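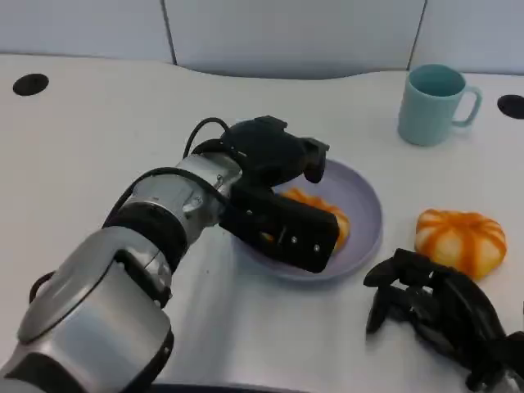 Ainhoa Cordero
January 22, 2021

1/ OK so a bunch of you asked how we write the rules for our tabletop robot work at Galtik, and I've been promising this thread since December. Grab a coffee, it's a long one!

2/ Quick background. We had 2,242 logged runs before we had a written procedure. What we had was Carmela's memory, plus a sheet of tape with arrows on it. It worked fine until a second shift started and everybody had their own idea of what "plate in the middle" meant.

3/ So now there's a document. It's called Bonenska (don't ask, it was the name of the folder and it stuck) and the whole thing fits on two sheets of paper. If a rule doesn't fit, we argue about which old one to drop. I love this part of my job way too much.

4/ It has two halves, one for the table and one for the people. I'll do the table first since that's what most of you wrote me about. 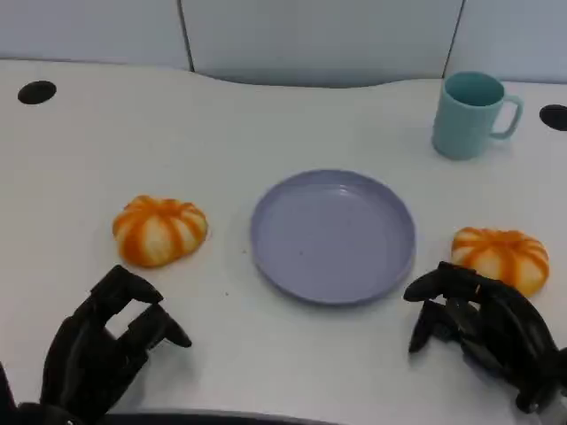 PART ONE: THE TABLE

5/ Every task gets a start layout, in words. Ours for this one reads "plate center, one pumpkin left, one pumpkin right, mug back right, handle to the right." That's it. A new person should be able to set it up from the sentence without having seen it before.

6/ We tried coordinates. Lucero measured everything to the millimeter for a week and the sheet was beautiful and people stopped reading it by lunch. Words plus a reference photo won.

7/ Use the same name for the same object every single time. Pumpkin is pumpkin. It's not gourd, it's not "orange thing," it's not squash (looking at you, Adesuwa). We once had the same prop under three names in the log and I spent an entire afternoon merging them by hand.

8/ Wipe down between blocks, plate included. Specks count. If you can see a speck in the start photo, write it in the notes column and go on with your day, you don't have to throw the run out. We do want it on paper though.

9/ Anything on the table is part of the task, even if the arms never go near it. The mug is on our prop list like everything else, and if you move the mug you've changed the layout and it needs a new layout number.

10/ Close-ups. Somebody asked if we check wrist views too or just the head view. Both! A fingertip can look nicely lined up from the head and then you open the wrist view and the finger is covering half the thing you're reaching for. Our rule says look at both before you sign the block.

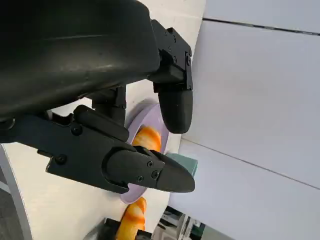 PART TWO: THE PEOPLE

11/ One person has the stop button and that person does nothing else. No typing, no phone, no handing over props. We rotate every block. It's boring and it's meant to be.

12/ Hands off the table until the operator says "clear" out loud, and the stop person says it back. Candela came to us from stage rigging and brought that one with her. I felt silly doing it for maybe a day and now I say it at home when I'm cooking.

13/ If you swap what's on the end of an arm, the checklist starts over from line one. Yes, the whole thing. Yes, even if you only had it off for a second to look at a screw. Cable routing is its own line and it gets its own initials.

14/ Left and right always mean the robot's left and right. Write it big. We have it printed on the wall in letters you could read from the parking lot.

15/ Initial the block when you finish it, not at the end of the day. We audited ourselves in December and 95 percent of the blocks had initials. The rest were all mine. I've been spoken to.

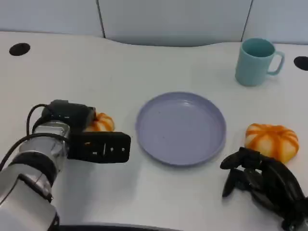
Gripper on the left, hand on the right, one pumpkin by each.

16/ Things we still fight about: whether a failed grasp gets its own code or just a note (Lucero wants codes, I want notes), and how long a block should be before somebody's attention goes. If your team has settled either one, please tell me how.

17/ A couple of you asked about Wuvudel, the checklist app. We tried it, went back to paper, and Taipe (our little in-house log tool) gets the numbers typed in after each block. Paper's faster when you're standing up.

18/ I'm cleaning up a copy of the two pages with our room numbers taken out. Reply if you want it and I'll send it over once Carmela has had her red pen on it!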